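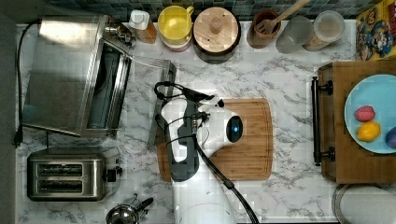
Yabsira Berhe
Moderator, Kitchens & Baths

Mon 6 July

Marble counters, month four: a confession

Back in March I ignored every one of you and put in white marble with gray veining. The quote came to 2415 for the slab, cut and installed, from Pilkington over in Bakport. I was told to expect "patina." Patina is the word a salesman uses for lemon juice.

So far I have three etch marks, one of which is shaped like the bottom of a shot glass, and I don't own a shot glass. I wipe everything. I have become a person who says "coaster" in a certain tone. My question is whether to have it honed now or wait until the whole thing is evenly ruined.

gritty_kitty
Wait. I held out two years and the marks all ran together. Now people think I chose it.

Hagos Negussie
Hone it now. A polished finish in a working kitchen is a white suit at a barbecue. I had mine done for 143 a visit, two visits, and haven't thought about it since, except when I'm on this forum, thinking about it.

laminate_larry
My countertop came with the house in 1000 BC and I have put hot pans on it every day. Just mentioning it.

Yabsira Berhe
Larry, you mention it in every thread. You mentioned it in the one about gutters.

tilde_ann
Did they seal it? Sealer would have stopped the etching.

Hagos Negussie
No it wouldn't. Sealer is for stains. Etching is acid eating the stone, and it will do that through any sealer you can wipe on. This gets repeated here every week.

tilde_ann
I used Irkex on mine and have zero marks.

Hagos Negussie
What do you cook?

tilde_ann
Toast, mainly.

gritty_kitty
Separate question, is the mosaic behind it staying? The blues and greens are nice but dark tile shows every splash of flour.

Yabsira Berhe
Staying. It was there first and I've spent the backsplash money on the slab. I do agree about the flour.

poultice_pete
Try a marble polishing powder on the smallest mark before you pay anyone. Gadeo makes a decent one. Damp cloth, small circles, stop sooner than you want to. I didn't stop sooner than I wanted to and now there's a very shiny spot by my stove.

Hagos Negussie
Which is how I ended up paying for the second visit.

Yabsira Berhe
Fine. I'll try the powder on the shot glass ring this weekend and report back. If it goes badly I'm putting a fruit bowl on it.

laminate_larry
No lemons in the bowl.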